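Checking a held-object transform before you collect demonstrations in simulation

Last updated October 20, 2020

This page covers the grasp check we run on every new part before generating demonstrations for the insertion policy. It assumes you have the Nararcombe scene files installed and can already move the arm from the console. Allow 30 minutes the first time.

The method relies on a fixed offset between the gripper and the part. If that offset is off, the planner still produces tidy paths, but the far end of a long part sweeps through the mat. In May we threw out 245 demonstrations of the rack task for that reason.

1. Load the scene and let the physics settle for 20 steps with the gripper open. Parts that drift during this stage usually have a bad collision mesh. Fix the mesh before going further.

2. Close the gripper on the part and record the offset in the tool frame. Use the centre of the fingertips as the origin. Older Tenmont exports use the flange instead, so check the header.

3. Move to the check pose: forearm angled down over the mat, tool pointing at the surface, lower end of the part close to the mat but clear of it.

4. Turn on the side light. Shadows are a quick way to judge clearance, and they show a gap that is hard to see in the part itself. Leave the light off for training renders unless your config calls for it.

5. Rotate the wrist through its allowed range in small increments, logging the minimum distance between part and mat. A negative value means penetration. Go back to step 2.

6. Save the offset under the part name and run the short batch. With the corrected offset, roughly 1650 paths came through the collision filter in our last run.

If the part jumps when the fingers close, lower the closing speed before you touch the friction values. Pilar Medina's notes in the Paredes folder list the settings that worked for thin parts – start with those.

The same check works for open boxes, although you will want a second pose with the part tilted.

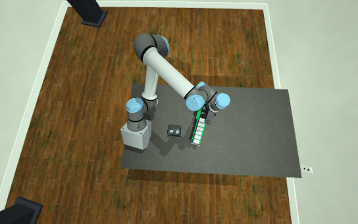
Check pose with the green-edged rack in the gripper, side light on.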